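The Longest Reach in the Bathroom

I've been in Nawal Ghoneim's office for 15 minutes and her robot still hasn't touched the sink. "It's thinking," she says, and hands me a coffee. Fine by me!

Nawal writes planning software at Drelico, and she does nearly all of it in simulation, in a little tiled bathroom that exists only on her hard drive. Bathrooms are mean, she tells me. Everything is tight, the walls are close, and two arms have to share the space over one counter without knocking elbows. 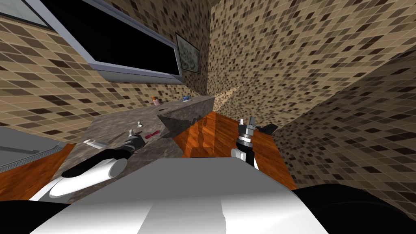 Two arms, one plan

The old planner (Kosmas Sarantis wrote it, and he's the first to make fun of it) worked out a path for one arm, froze it, then did the other. Lots of waiting around. The new one plans both together and tries 100 candidate paths before picking a winner, with extra points for keeping the hands clear of the granite.

I asked what happens with mirrors. Big groan. The one over the counter comes up plain black in the simulator, so the perception code gets off easy, and Kosmas worries about the day it meets a real reflection.

Then there's the wrist view, which I could have watched all afternoon. The room tips over sideways and the soap dispenser looks like it's lying down for a nap.

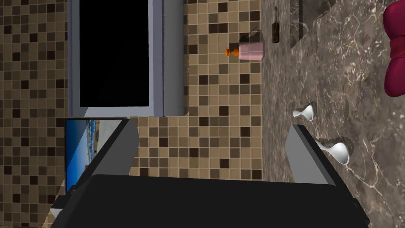 Kosmas says the software has to turn all that upright in its head before it can choose a grasp, and his first 2 tries at the math had it reaching for the wall. He's on version 3 now, and Nawal wants it merged before she goes on vacation.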